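Velwood Community Newsletter Group
Minutes of the meeting, 2/25/20

I took the minutes again, so apologies for the spelling and for anything I missed while I was hunting for the biscuits. Seven of us turned up, which isn't bad for a wet night! Minutes from November were read and passed with one change (the hall hire was paid in full, I had it down as half).

Printing
Fabbri have put their price up. The autumn issue will cost us $500 for the usual run, and they want the pages a week earlier than last time. We talked about going to Oltemon, who are cheaper but only do a stapled corner, and everybody hated the stapled corner. Staying with Fabbri. Carried.
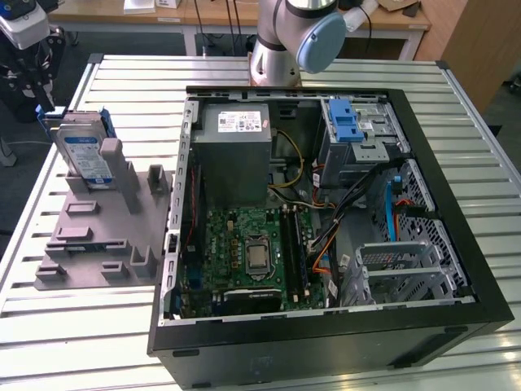

Our old issues came up next, and I got a bit carried away because I love the old issues. We've now got 3,767 pages scanned, going right back to the typed ones with the hand-drawn mastheads, and they need a proper home with a second copy somewhere else. I'd like that copy on a plain 3.5-inch hard disk drive, the sort with the blue and white label standing up to the left of the open computer, kept in the metal cupboard at the library. One member would prefer to pay for online storage and leave it at that. We went back and forth for ages (sorry to those with a bus to catch) and agreed to try both for a year. I'm to get prices.

Advertising
We have 33 paid ads for autumn, up a little, and the Clidow garden centre wants the back page in colour. There was a grumble about the back page always going to the same people. We'll offer it around next time. I'm still chasing two invoices from the spring issue and will ring them both.
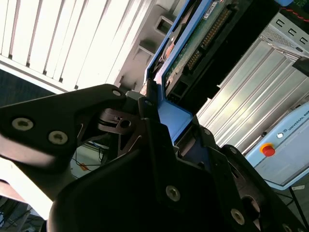

A 3.5-inch hard drive in its blue tray.

Delivery
The hill streets are short a walker again. Someone suggested leaving a stack of 100 at the bakery for people to help themselves, and I reckon it's worth a go, though it won't suit our older neighbours who can't get down there. I'll do the top end myself this time. Please don't put them in letterboxes marked no junk mail, we had another complaint.

Other business
The crossword had two 14 acrosses. Correction to go in the next issue.
The tea urn is leaking at the tap. Bring a thermos next month.

Meeting closed at 9.10 pm.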